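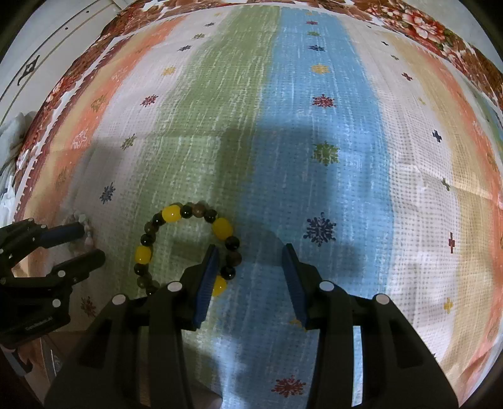

Every fall the Flummont newsletter gets letters asking when we will run our list of the best things to buy for the colder months, and every fall I get less willing to write one. This year's pitches have already started. Edon wants us to tell you that its new throw "holds warmth longer," and when I asked longer than what, the press office sent me the same sentence back in a bigger font. Seasonal goods are the worst of it. Put navy and red snowflakes on a striped cloth and a shop can charge you winter prices for something that would do just as well in June with the snowflakes left off.

I did try to be fair. Tala Yammine lent me a Berge blanket that sells for $119, and I slept under it for 16 nights next to an old one from my own closet that cost me far less. I could not tell you which was warmer. The Berge had a nicer hem. It also came with a card about "sleep temperature" that gave no temperatures.

Uritz, to its credit, answered my questions. Its customer line told me that the "400" on the label is a product number and has nothing to do with weight or thread count. I wonder how many people have paid extra for it. Bit-na Son, who used to work the floor at a department store, told me shoppers asked about that number all the time and staff were never told what to say.

So there will be no list in the next issue. If you need a blanket, feel it, read the fiber label on the back, and check whether it can go in your washer. Wait until February if you can, when the same stock will be on the clearance table. If you own something you swear by, write in and tell us how long you have had it. Three years is the minimum. I am not interested in anything that arrived last week.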